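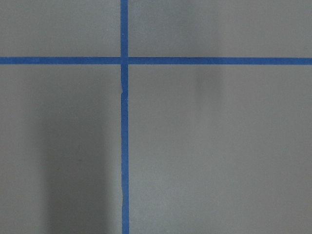
How long should painter's tape stay on a wall after the last coat? Pull it while the paint is still slightly tacky, usually within an hour of the final pass. Left overnight, the paint forms a skin that bridges the wall and the tape, and the edge tears when the tape comes off.

The steps below cover a plain two-color wall with a straight dividing line, the kind I painted in the hallway of my building on Fultumberg Street. They work the same way for stripes and for trim.

What you need

Painter's tape, a pencil, a level, a putty knife, a sharp utility knife, a two-inch angled brush, a small roller, and both wall colors. Keep a damp rag in your pocket.

Preparing the wall

Wipe the wall with water and a drop of dish soap, then let it dry. Tape won't hold on dust or kitchen grease. If the base color is new, wait at least a full day before taping over it. Paint that feels dry after two hours can still lift in sheets. Some labels ask for longer, and the label wins.

Marking and taping

Make small pencil ticks at the height you want, every couple of feet, and check them with the level. Don't measure up from the floor at each tick. The hallway floor drops 23 millimeters from one end to the other, and my first line followed it.

Lay the tape in pieces as long as your arm, overlapping each by an inch. Unroll it without stretching. Stretched tape creeps back and leaves a gap or a wave.

Run the putty knife along the edge that will meet the new color. Press on that edge only — the other side can stay light, and it will come off more easily.

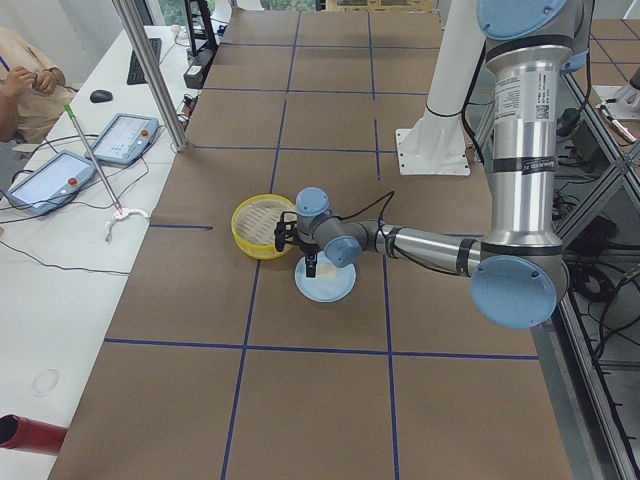
Dalibor Bartoš wrote in to say he skips the putty knife and uses the back of a spoon, which doesn't nick the tape at the overlaps. He also warms old rolls on a radiator for a few minutes before using them.

Sealing the edge

Brush a thin coat of the base color over the tape edge and let it dry. Any paint that creeps under will match the wall already there. On textured walls this step matters more than the brand of tape.

Painting and removal

Brush away from the tape first, then roll. Two thin coats are better than a thick one. If the second coat has to wait until the next day, take the tape off after the first and tape again.

To remove, fold the tape back on itself at 45 degrees and pull slowly. If the paint starts to lift, stop and score the edge with the utility knife. Touch up small bleeds with the angled brush once everything is dry — a day later is fine.

Store the leftover roll in a sealed bag, flat, so the edges stay clean.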